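Minutes of the Harance Swimming Club summer meeting, 29th August, typed up by me (Ásdís Stougaard) from my own scribbles, so shout if I've got you down for something you didn't agree to!

Heiðrún Kirkegaard was in the chair. Apologies from the Fernier lot, who were stuck on the ring road. We passed the June minutes with one correction (the lost goggles were blue, not green, and they've gone back to their owner).

**1. Money**

We've got £350 in the account after paying for the lane ropes. The gala brought in £234, which cheered everyone up, and the tea stall did most of the work there. I asked whether we could put £200 aside for new kickboards and everybody said yes before I'd finished the sentence.
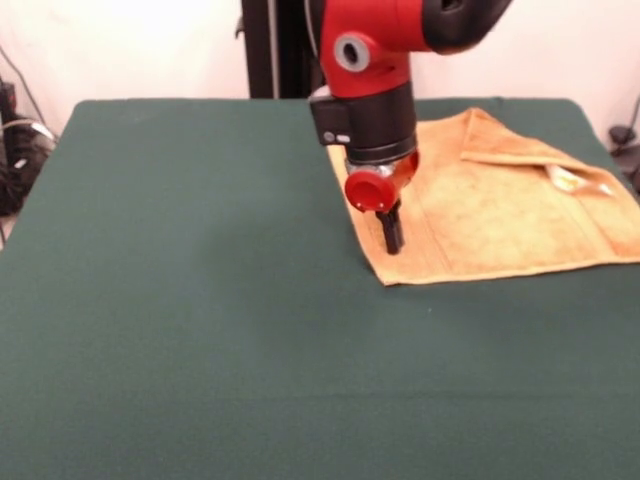 Are we putting the subs up this autumn?

They're staying at £28 a term until after Christmas, and we'll look again once we know what the pool wants for the early slot.

**2. The early slot**

Long chat about this one. Pudotov Baths have offered us an hour before school, and half the room loved it and the other half went rather quiet. Heiðrún thinks the older swimmers would come. I think they'd come twice and then discover their beds again, but I'm happy to be proved wrong. We'll try it for half a term. I'm to ring the baths and find out who unlocks, and whether the hot showers are on at that hour (they weren't last winter, and I still remember it).
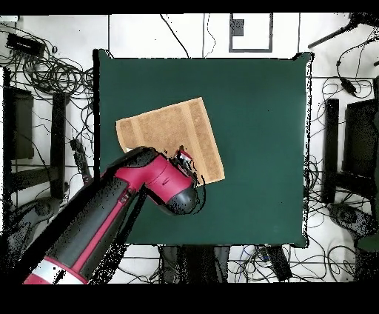 **3. Club towels**

Eyvindsson have sent a price for towels with our name sewn on, and it's a good one if we order before the schools go back. The trouble was the colour. Navy got plenty of votes, then somebody pointed out that every other club has navy and we'd be forever picking up the wrong one. I'm all for a plain tan terry like the one laid out on the green, with a slightly darker band woven in along its length, and I'd put the club name just above the band in dark thread. Heiðrún wants to see a thread sample first. Fair enough, I'll ask for two.

**4. Changing rooms**

The baths have had another moan about the state we leave the benches in, and I'm afraid they have a point. From next term each group does a quick tidy before going home, and the coaches will stay until it's done.
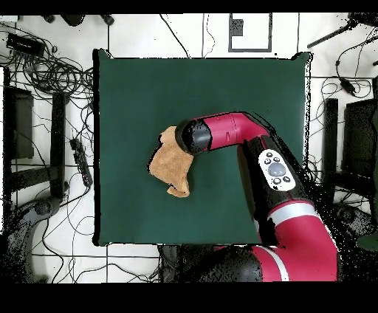 Lost property came up again under this one, because my hall cupboard is full and I'd like it back. Anything unnamed gets kept until half-term and then goes to the charity shop. Please also teach your children to fold! A towel bunched up like the tan one on the green cloth, with one corner flopping down, is just how they come out of the bottom of a swimming bag, and I've washed enough of those this summer. Names on everything, please, even socks.

**5. Anything else**

Fernier would like a friendly with us before the clocks change. Yes in principle, Heiðrún to sort a date with them. I'm bringing the biscuits next time, and the kickboard catalogue if I can find it.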